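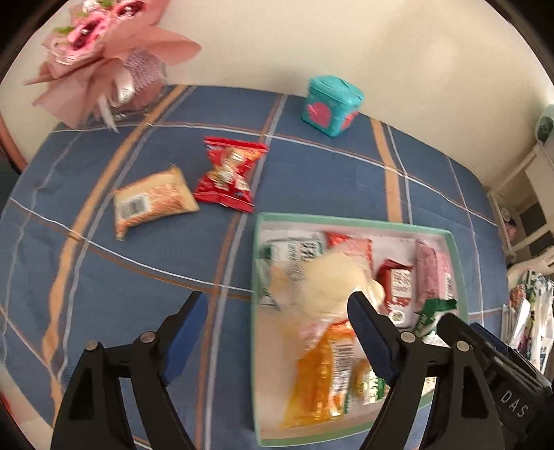
How many good tries does the Tufa policy need before it stops fumbling? More than I've got, and the more varied the better.

August 2024

Great session! 244 episodes on the drive now, 17 thrown out (two were me sneezing). Snack packets on the plaid cloth today, and I love them as a task, all those crimped ends and shiny wrappers. I've stopped doing every grasp the same careful way. Some quick, some slow, some from a silly angle. Uploaded to Flerulia and started training, 16 hours to go. I keep wanting to peek at the loss curve! Tomorrow, more packets, then relabel the April batch.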